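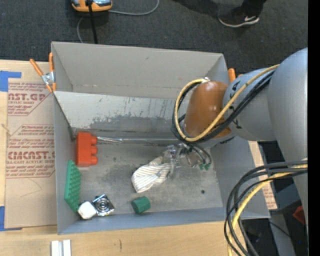

Gray bin with sloped panel, table three

A crumpled off-white cloth with thin gray and tan stripes, and a red-orange toy block standing on end at the left. The panel behind them is badly scuffed, with short dark scratches and a worn band low down. Keep that panel in mind when you read the word "wipeable" in any toy storage catalog.

About this gallery

I started this page in August after Brirkedcombe, where I help run the toy library, was told it needed new storage. The salesman from Genetton had a folder of photos in which every bin was spotless and held three matching bears. I have never met a bin like that. Ours hold whatever was on the floor at closing time.

So the gallery is for bins with some use on them. I don't polish anything first and I don't pick the good side.

A few notes on the gray one, as people keep asking. Big, open-topped bins are supposed to make tidying quicker. Maybe. What I see is that a cloth goes in, a block goes in, and small flat things like the thin silver strip near the foot of the panel go in too, and then they live there. The stains on the floor of the bin are a separate matter. Tumura sells a cleaner for those at 30 dollars a bottle, and I remain to be convinced.

The sloped panel is the part I trust least. De Haan's leaflet says a slope "guides items forward." Cloth doesn't guide -- it lands in a heap and stays in one.

If you have a worn bin of your own, send it in with a line about what it's used for. No catalog pictures, please.

Page kept by Rekha Sundaram. Last changed Tue 17 September.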